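**Lirania** is a fantasy television series created by Wojciech Jabłońska and produced by the company Uleo. It tells the story of a small island kingdom where the sea goes down a little every year, and where old roads, houses and graves come up from the water. The first season has six episodes. A second season was ordered before the first one had finished its run.

## Plot

The main character is Zarna (Jamila Sultana), a young map maker who must draw the coast again each spring. When she finds a gate in the new land which is not on any older map, the royal court asks her to leave it out of her work. She refuses, and goes to live with her uncle Pascual (Ruairi Lennox) in the north of the island. The first three episodes follow her journey there. The other half of the season takes place mostly inside the gate, in a town whose people believe that the sea is still above them.

The story is told in the order in which Zarna remembers it. Because of this, the death of the old king is shown in the second episode, but the viewer learns only in the fifth who was in the room with him.

## Cast and characters

- Jamila Sultana as Zarna, a map maker
- Ruairi Lennox as Pascual, her uncle, a former soldier
- Mali Bellis as Queen Oda, who rules after the death of her husband
- Ott Šimkus as the Gatekeeper, and also as the voice of the old king

Šimkus was first hired only for the voice part. He read the lines of the Gatekeeper at a rehearsal when another actor was ill, and Jabłońska offered him both roles the same evening. The double casting is not explained in the story, although many viewers took it as a clue.

## Production

### Writing

Jabłońska wrote the first version of *Lirania* as a radio play with 4 voices. It was never recorded. When Uleo bought the rights, the company asked for a larger court and for a love story. The court was added. The love story remained in the scripts until shortly before filming, and some lines between Zarna and the young guard in the first episode are what is left of it.

The language spoken inside the gate was made by Jabłońska himself. It has no future tense, and the actors received a notebook with 270 words, of which fewer than half are heard in the series.

### Filming

The outdoor scenes were filmed in August, during a very warm month, which caused difficulties for the actors in heavy winter costumes. Scenes at low tide could be filmed only for a short time each morning. For the throne room the production used a former swimming hall – the tiles were covered, but the echo was kept, and the sound team later decided not to remove it.

Bellis performed all her scenes in the final episode in one long day. She later said in a radio interview that she had asked for this, as she wanted the queen to look tired.

### Music and design

The music uses mainly low strings and a choir without words. Every map that Zarna draws was made by hand, and each episode begins with a new one during the opening titles.

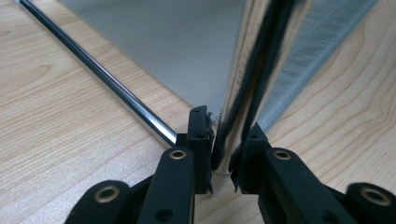
The coast on these maps changes from one episode to the next. In the fourth episode the gate is missing from the map, and it returns in the fifth at a different place. Jabłońska confirmed that this was planned, but he did not want to say more before the second season.

## Reception

The reviews were mostly good. Critics liked the slow first episodes and the work of Sultana, who had played only small comedy parts before. The scenes at the court received a more divided response. Some writers found them too long, and one compared them to waiting for a train. Lennox was often named as the warmest part of the series – his speech at the well was shared widely among fans.

## Second season

Sultana, Bellis and Šimkus will return for the second season. The return of Lennox has not been confirmed. According to Uleo, the new episodes will begin on the morning after the gate is closed, and Jabłońska will direct the first of them.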